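Subject: Re: [hutwalkers] First long walk, what on earth do I bring?
From: Urszula Górecki
To: hutwalkers list

Dong-geon Sun wrote:

> Hello everyone, I've been reading the list since the spring but
> haven't posted until now. I've signed up for the July walk over the
> Satmont and I'm very much looking forward to it, apart from the
> packing. I have done plenty of day walks but never anything where I
> carry my things from one hut to the next. My brother has lent me a
> rucksack that I could nearly climb into myself. Is there a list
> somewhere? How many clothes do people take? Do I need a sleeping
> bag, or are there blankets? And do people change for supper? (I know
> that last one sounds daft but I would hate to be the only one sitting
> there in muddy trousers.)
>
> Many thanks,
> Dong-geon

Dear Dong-geon, and hello to all the rest of you,

Welcome, and well done for posting! It isn't daft at all, the supper question. I asked exactly the same thing before my first trip and was told by a very dry gentleman that the huts were "not the opera", and then on the first evening he came down in a clean shirt with a collar, so I've never trusted him since.

There was a list once. Evaristo Sala wrote it and it lived on the old website, and I think it went when the website went. Evaristo, if you're reading and have it tucked away somewhere, do send it round. In the meantime I'll put down what I do myself. I've walked the Satmont twice, once in lovely weather and once in weather I would call character-forming, and I carried more or less the same things both times. Others will disagree with bits of this and I hope they'll say so.

The rucksack

Give your brother his back, with thanks and a cake. A big rucksack gets filled, that is simply how they work. Mine is 30 litres and I've never been short of room, even with the extra jumper I took in the bad year. If you don't want to buy one, ask on the list, as half of us have a spare in the cupboard under the stairs. I've got an old green Flamico you could try on. The buckle on the chest strap is a bit stiff but the hip belt is good, and it's the hip belt that matters.

Whatever you end up with, walk about in it loaded before we go. Go up the hill behind your house, or up and down the stairs if you've no hill, with tins of tomatoes in it. You will find out which strap rubs. Put a dry bag inside (a strong bin liner does just as well) and don't rely on the rain cover, because the wind at the pass has had two of mine and I imagine they are in another country by now.

Clothes

Now, this is where everyone goes wrong, me included. On my first trip I had a clean top for every day, and I used to lie in my bunk thinking bitterly about each one of them.

What you want is one set to walk in and one set to be in. The walking set gets washed in the basin when you arrive and hung up with everybody else's, and the other set stays dry no matter what. I mean that quite fiercely. However miserable and damp your walking things are in the morning, put them back on, and keep the dry ones in the bag. You will be warm again after the first slope.

For walking I wear a thin wool top, because it forgives you on the third day. For the hut I take a plain cotton T-shirt, and I know the serious people say never cotton, but I'm not climbing anything in it, I'm eating soup. It's nice to have something soft and familiar. Something short-sleeved in a colour that cheers you up is ideal, and lavender has always done it for me. It goes in with the hem turned up first and then the sides, and takes no more space than a paperback.

Add to that a warm layer, a waterproof jacket that you've tested in actual rain, waterproof trousers, light trousers for the evening, a hat for sun and a hat for cold, gloves even in July, and socks. Three pairs of socks, and I won't be argued with.

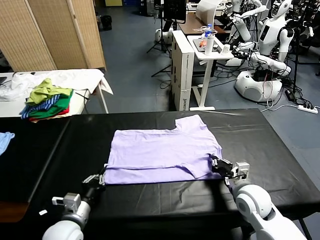 Sleeping

You don't need a sleeping bag. All the huts on our route have blankets, and most have duvets of a sort. What you do need is a sheet liner, which they'll ask to see at the upper hut. A cotton one is heavy and cosy, a silk one is light and slithers about. Mine is silk and weighs around 300 grams in its little pouch, though it has been mended so often that there may be more thread than silk in it these days.

Earplugs. Please bring earplugs, and bring a spare pair for whoever has forgotten. The dormitory at the upper hut has one long sleeping platform and everyone lies in a row like loaves. Ásdís Dalsgaard can sleep through anything, and she is also, I say this with great affection, the reason for the earplugs.

A small torch is useful for finding your way out in the night. If it has a red light, all the better. There's a step down outside the dormitory door that has caught out nearly everyone I know, so go slowly.

Food and drink

Supper and breakfast are included and there's plenty of it. Vegetarians get fed properly if they've told the huts beforehand, so let Nikola Ziółkowski know when you send your deposit, as she does the bookings. For lunch you can buy bread and cheese in the mornings, but the queue is long and the cheese is always the same cheese. I bring a bag of nuts, some dried apricots and a bar of very plain chocolate, and I buy the rest from the Bednarek bakery at the bottom before we set off. Their poppy seed rolls keep for days. They get a bit leathery but I rather like that.

Carry more water than you think on the second day. The spring marked on the map below the ridge was just a wet patch the last time I passed it. I'd be glad to hear from anyone who has been up more recently.

How I actually put it all in

People get very heated about rolling and folding. I used to roll, and then I shared a room with Ásdís, who folds everything into flat parcels and has the tidiest rucksack I have ever seen, and I changed over on the spot. The trick, she told me, is not to do it on your knee or on the edge of the bunk, where you just end up with a bundle. Find a table. Lay the thing out face up, with the neck away from you, smooth it with your hands and only then start folding. At home I do the whole lot on the kitchen table the night before, and in the huts the dining room is usually free once the breakfast things have gone.

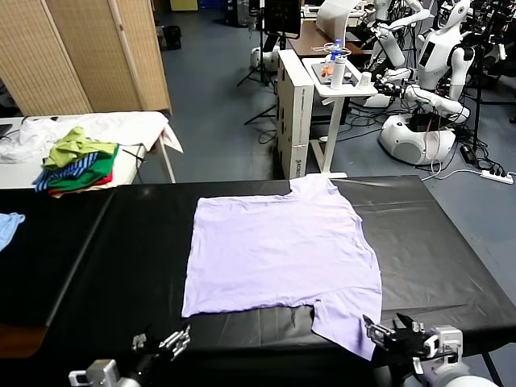
Flat parcels go in at the bottom, then the liner, then the warm layer down the side nearest the back so it pads things a bit. Food in the middle. Waterproofs go right at the top, every single time, even if the sky is blue from end to end. In the lid I have sun cream, plasters, the map, a pencil and some coins for the showers. I keep my money and hut card in a little zipped purse round my neck, which my daughter says makes me look like a schoolchild on an outing.

A word about feet

This deserves a message to itself and perhaps I'll write one. Very briefly, wear the boots you already walk in. Don't buy new ones in June. If you feel a hot spot, say so and we will all stop. I can promise that no one on this list has ever minded stopping, and several of us will be secretly delighted. I once said nothing until lunch out of pure pride and then had to do the last three days with one foot wrapped up like a parcel.

Light sandals for the evening are worth their weight. The huts do provide clogs, but they're in a heap by the door and by the time you get there only the enormous ones are left.

Getting there

The bus from Teltell goes up to the road end twice in the morning, and the later one is fine. Sit on the left for the view. There's a shelter at the top where we usually gather and fuss with our laces, and Evaristo takes everyone's name and then loses the piece of paper. If you miss the bus, ring the first hut and they'll tell us, and someone will wait.

And supper

So, to come back to your question. Yes, most people change, but only into whatever is clean and dry. No one dresses up. Boots come off at the door and wet trousers go in the drying room, so you couldn't sit down in the muddy ones even if you wanted to. You'll see fleeces and old T-shirts and a great many woolly socks. Cards come out afterwards, and if Ásdís offers to teach you the Danish one with the forfeits, I'd say you have an early start.

Do write back with anything I've missed, and let me know about the green rucksack. I could bring it to the practice walk and you can try it on there. I haven't said anything about poles, I notice. I use one, my knees would like me to use two, and I keep meaning to listen to them.

Warmest wishes, and so pleased you're coming,
Urszula

PS Evaristo, I still have your flask.

_______________________________________________
hutwalkers mailing list
To leave the list, send a blank message with "unsubscribe" in the subject line.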